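Grurnel Household Textile Reuse Project
Progress report to the Brastach Fund
Submitted Jan 21, 2025

1. Where the project stands

The project is at the end of its second period. The aim agreed with the Fund was to keep usable household textiles out of the Grurnel landfill by collecting them, sorting them, washing them and passing them on to homes and services that can use them. Collection and sorting are running as planned. Washing is behind schedule, and the reasons are set out in section 3. Passing on is ahead of where we expected to be, mostly through the arrangement with the Sovska shelter.

We have 9 collection points open against a target of nine. Two of them opened late. The point at the Moschos Street library was held up by the building's fire inspection, which asked for the bin to be moved away from the rear exit. It is now in the front lobby and gets more use there than it would have at the back.

2. Collection and sorting

We took in 208 full sacks over the period. The sacks are the large size supplied by the county and are weighed on arrival. Weights vary a great deal. A sack of towels can weigh twice as much as a sack of curtains, so we have stopped reporting sack numbers to the county without the weights beside them.

Sorting is done into four streams: ready to use, needs washing, needs repair, and rag. In the application we proposed three streams, with repair and washing combined. This did not work in practice. Items waiting for a hem or a patch sat in the same cages as items waiting for the machines, and were washed, dried and put back in the queue more than once. Separate cages fixed this.

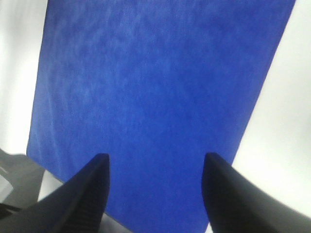

The largest group of items by far is small cloths: dish towels, cleaning cloths, hand towels and face cloths. We had expected bedding to lead. Bedding does come in, but a good share of the fitted sheets have worn elastic, and these go to repair or to rag. Flat sheets nearly all go out again. Wool blankets are rare and go quickly.

Rag is sold to a dealer outside the county at a price per pound that changes monthly. Income from rag was lower than budgeted. The price dropped in the fall and has not come back. We do not expect it to recover before the end of the grant, and the revised budget attached to this report assumes the lower price throughout.

3. Washing

The original plan relied on two commercial washers. One was delivered on time. The second was delivered with a damaged drum and sent back, and the replacement had not been installed when this report was written. The supplier has credited the delivery fee but has not offered anything for the lost time.

Running on one machine has meant a longer wait between sorting and passing on. We dealt with it in two ways. First, we moved to sorting wash loads by fiber and color before they leave the sorting room, so the machine is not standing idle while a load is made up. Second, we paid for a number of loads at the laundromat in Sovska. This cost came out of the equipment line with the Fund's written approval and stopped in January when the backlog came down to a size we can handle.

Dark and strongly dyed cloths are washed on their own for the first two cycles. Early on we lost a batch of white pillowcases to dye and had to send the whole batch to rag. There has been no repeat since the rule came in.

Detergent use is a little over budget. We tried a cheaper powder, but it left residue on towels at the lower temperatures we use to save power, and we went back to the liquid.

4. Passing on

The Sovska shelter takes bedding and towels on a standing order. It lets us know what it needs a week ahead and we pack to that list. Before the project, the shelter bought most of its towels new. Its staff tell us they have now cut that purchase back and plan to spend the difference on mattresses.

Household packs go to families moving into county housing. Each pack holds bedding, towels and kitchen cloths in quantities matched to the size of the household. Families asked for the kitchen cloths to be packed loose and not tied, as the string was a nuisance to cut and was only thrown away. We have dropped the string.
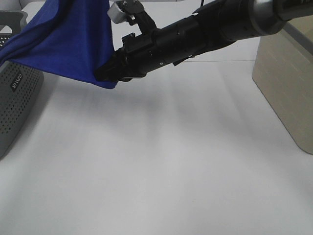

Curtains remain the hardest item to place. Window sizes in the county housing are not standard, and few people want to take in a pair of curtains by hand. We hold a good stock of lined curtains in sound condition and would be glad to hear from any other Brastach project that could use them. Otherwise the linings will be unpicked and used for pack bags, which some of our sewing group have already started doing on a small scale.

5. Repair

The sewing group meets at the Moschos Street library. Attendance has been steady. Most of the work is hemming, patching and replacing elastic. The group has asked for an overlock machine. We support the request – the domestic machines handle towel edges poorly, and frayed towels are the main reason that good cotton ends up as rag. A quote is attached. The cost can be met from the underspend on van hire and needs no new money.

6. Budget

Spending is within the total. Van hire is under, because the county has let us share a vehicle on two routes. Laundromat costs, detergent and the fall in rag income are all on the other side. The net position is a small underspend, which we ask to carry forward into the next period.

7. Next period

Work planned before the next report:

Second washer installed and tested.
Weights recorded by stream as well as by sack.
Pack contents reviewed with the county housing office.
Decision from the Fund on the overlock machine.
A place found for the curtains, or the linings cut.

The storage lease in Grurnel comes up for renewal in the same period. The landlord has indicated a rise but has not put a figure in writing. We will send the new terms to the Fund as soon as we have them.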